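Living with low-pile carpet in a workroom

Updated Oct 30, 2021

When we moved into the house on Pilkington Road I was going to rip the carpet out of the back room within a month. Grey, speckled, flat as a biscuit, the sort of thing you find in the waiting area at the tax agent. I had visions of floorboards! Then we lifted a corner and found particleboard, so the carpet stayed, and the back room turned into the everything room: sewing, bike bits, school projects, printer, ironing, the lot.

And I've come round to it. A short, speckled carpet is about the most forgiving floor you can have in a room where people make things. It hides crumbs and thread. It's quiet, it's kind on your knees, and if you drop a good pair of scissors on it you don't have to say a bad word. But it does need looking after in its own way, and a lot of the advice going around is written for the plush stuff in people's lounge rooms. So, my notes, in no special order.

Vacuuming

Slow down. I used to go over the room like I was mowing a footy oval and wonder why it looked no better. Low pile is packed in tight and the grit sits right down between the loops, so you want one slow pass away from you and one slow pass back, then shift over half a head width. After that do the whole lot again the other way across the room. It takes me 10 minutes, and that includes moving the chair.

Turn the brush roller off if your vac lets you. On a loop carpet the roller can grab a loose loop and run it like a stocking, and I have the scar beside the door to prove it. Ours is an old Wuris barrel vac with a flat head and a little foot switch for the bristles. Bristles down for fluff, bristles up for sand.

Edges get missed every time. Take the head off altogether and run the bare pipe along the skirting once a month or so. If you've got a crevice tool that you can still find, good on you.

Empty the thing before it's full. I know, I know.

Screws, pins and other small horrors

Speckled carpet hides dirt beautifully and it hides a dropped screw just as well. A few things I do now:

Get your eyes down low and hold a torch flat along the floor. Anything metal throws a shadow or winks at you. Looking straight down from standing height is hopeless on speckle.

Stretch a bit of old pantyhose over the vacuum pipe, hold it on with a rubber band, and go over the area. Screws and beads get stuck on the stocking and you can pick them off. Hold it over a tray when you switch the vac off or you'll be starting over (ask me how I know).

A magnet on a string is fine for steel, no use for brass or stainless. I drag a big old speaker magnet inside a sandwich bag, then turn the bag inside out over the tin so everything drops off.

Before you start any fiddly job, put an old bath towel down under where you'll be working. Light coloured, no pattern. Best tip on the page, so of course I remember to do it half the time.

Spills

Blot. You've heard it before and you'll hear it again from me. Scrubbing a loop carpet fuzzes the fibres and then you've got a clean patch that looks like a dirty patch forever. White cotton rag, fold it, press it down, stand on it, fold to a dry bit, press again. Keep going till the rag comes up with nothing on it.

For most things I use cool water with a few drops of dishwashing liquid, and I mean drops. Too much detergent leaves a sticky film and that grabs every bit of dust going past. Then plain water to rinse, then blot again, then a dry towel with a heavy book on top overnight. Put a plastic bag between the towel and the book unless you don't like the book.

Machine oil or bike grease is another matter. Sprinkle bicarb or cornflour on it straight away, leave it a couple of hours, vac it up, do it again, and only after that go near it with anything wet. If you start with water you just push it about.

Candle wax or hot glue: ice block in a bag till it's hard, then crack it and lift it off with a butter knife. Lift, don't saw.

Try any cleaner in a corner first, somewhere behind a door. Wool and nylon behave differently and an old carpet can lose colour on you.

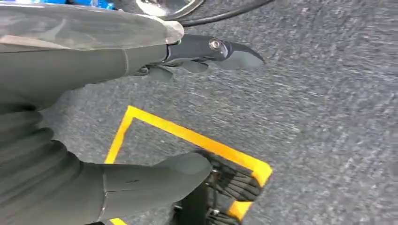 Glenys Thorrowby
Home and workroom tips

Cords

A cord looping over carpet gets walked on, rolled over and vacuumed up against, and sooner or later it wears or somebody goes flying. I've tried most of the fixes.

Sticky cable clips on the underside of the desk are the best of them. Get the cord up off the floor for as much of its run as you can and only let it come down where it meets the power point. Wipe the underside with metho first or they'll drop off in the first hot week.

Hook-side Velcro will grip onto a lot of loop carpets with no glue at all. You can buy wide cord covers made from it. The ones I've got came from Provside and they lie nice and flat, though they do collect hair like you wouldn't believe, so pull them up and give them a going-over now and then. Give the carpet a test with a small scrap first – if it pulls a loop up when you peel it off, don't use it.

Never run a cord under a rug or under the carpet itself. It can heat up under there where you can't see it, and every footstep is grinding on it. And don't coil up the extra length tight and shove it behind something. Loose figure eights, one soft tie around the middle.

If you only need a cord across the floor for the afternoon, put something bright over it and roll it up when you're done. Tonight, not tomorrow.

Dents and flat spots

Heavy things leave dents, even in short pile. The ice cube trick does work, but it's slow. Pop a cube in each dent, let it melt, blot, and tease the fibres up with the edge of a spoon. For the stubborn ones I lay a damp tea towel over the dent and hold a steam iron just above it, not touching, for a few seconds at a time. Do go easy. Synthetic carpet melts, and a melted patch is there until the carpet goes.

Cups under the legs of anything heavy will spread the load. For the desk chair, get a proper mat. I resisted for years as I thought they were ugly (they are), but there was a shiny track worn into the carpet between the desk and the ironing board and no amount of spooning was going to bring it back.

Every March I shift the furniture along by a hand width or so. It gives the squashed bits a holiday and you find all sorts. Last time: a thimble, two hex keys, and a library card.

Patching

If you've got a burn or a stain that won't shift, low pile is much easier to patch than anything fluffy, and speckle is easiest of all as the join just vanishes into the pattern. Cut a square out of the inside of a cupboard or from under something built in. Lay it over the bad spot, line up the direction of the pile (run your hand over it, one way feels smoother), then cut through both layers together with a new blade and a steel ruler. Double-sided carpet tape underneath, press it in, heavy weight on top for a day.

If you have nowhere to steal a piece from, ask for an offcut. I took a scrap of ours down to the carpet place and they matched it near enough to a Plirberg remnant for $33, with plenty left over for next time. I did one patch near the window and I have to hunt for it now.

For a single loop that's popped up, don't pull it. Snip it level with small sharp scissors and leave it alone.

Smells

Bicarb sprinkled on dry, left overnight, vacuumed up slowly in the morning. Open the windows. If it still smells after three goes, the trouble is in the underlay and you'll need to lift a corner and have a sniff, sorry.

Go light with bicarb if you've got a fancy vac. The fine powder clogs filters, so give the filter a tap out or a wash afterwards, and let it dry right through before it goes back in.

Getting it professionally cleaned

Worth it every couple of years if the room works hard. I paid $82 for our back room, which stung a bit, but the water that came out was the colour of strong tea. Ask what they're using, ask how long it'll take to dry, and keep everything off it until it has. Furniture with metal feet left on damp carpet will give you rust rings. If you can't move a piece, slip a square of foil under each foot.

Leave the door open and a fan going. And keep your socks on, or you'll have it all to do again with the dog's help.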